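right, kitchen table thread. been putting this off since we moved in and the tiled corner has officially become the place where crockery goes to live

Background: we have one proper cupboard. One. The other has the boiler in it and a shelf you could maybe fit an egg cup on

So everything that isn't mugs has been sat on the table under the window for weeks and we eat on our laps like students

Kelly Falcão is coming to stay in December and I'd like her to have somewhere to put a fork down. That's the deadline

Rule one – anything we haven't eaten off since the move goes in the charity box. Rule two, Vittoria gets a veto. She has used it 6 times already and I've only been at it since breakfast

Vetoed so far: gravy boat (no lid, did it ever have a lid??), two jam dishes, her nan's toast rack, a jug shaped like a hen, and the fondue thing. We have never made fondue

The fondue forks are missing btw. If anyone has our fondue forks, keep them

Gone in the box: 11 ramekins. Where do ramekins come from. I think every pudding we ever bought from that deli left one behind

Also gone, the square black plates. Chipped, and they made everything look like a hotel starter. Fought for those in the shop as well. Sorry to past me

Stopped for tea. Somebody asked about the round table – second hand, from Osvaldo Sartori two doors down when he got his drop leaf one. It wobbles. Folded bit of card under one leg, been fine

Tablecloth is staying on. I know, I know, wipe clean would be more sensible. But it's the cream patterned one and it hides the ring where I put a hot pan down the first week. Vittoria doesn't read these so we're ok

OK the plates. The white ones with the writing on are the big argument. I say cafe plates, she says they're cheerful. One's got BAKERY on it, one says Sweet. We're not a bakery. I'm not especially sweet

But they're a good size for toast and they don't chip so. Fine. They stay
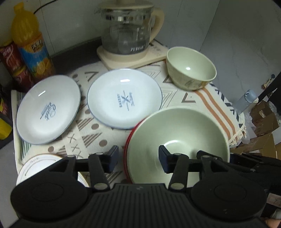

The pale green bowls were never up for discussion. Big one does salad, crisps, popcorn, and bread dough if I remember to oil it first. Smaller one is mine for cereal and I'll hear no more on it

Trouble is the big one won't go in the cupboard unless the shelf comes up a notch, and the shelf pegs are painted in. Tried a butter knife. Bent the butter knife

Ada Cattaneo says run a stanley blade round the peg first then twist with pliers. Trying that after lunch. Will report back

Update, one peg out, three to go, paint everywhere, need the hoover

Does anyone put kitchen roll between stacked plates or is that just my mum? Asking becuase I've run out of kitchen roll

Raffaele's collecting the box at 2 so if you want ramekins speak now

Three pegs out. Last one has snapped off flush with the wood. Eating on laps again tonight, soup, in mugs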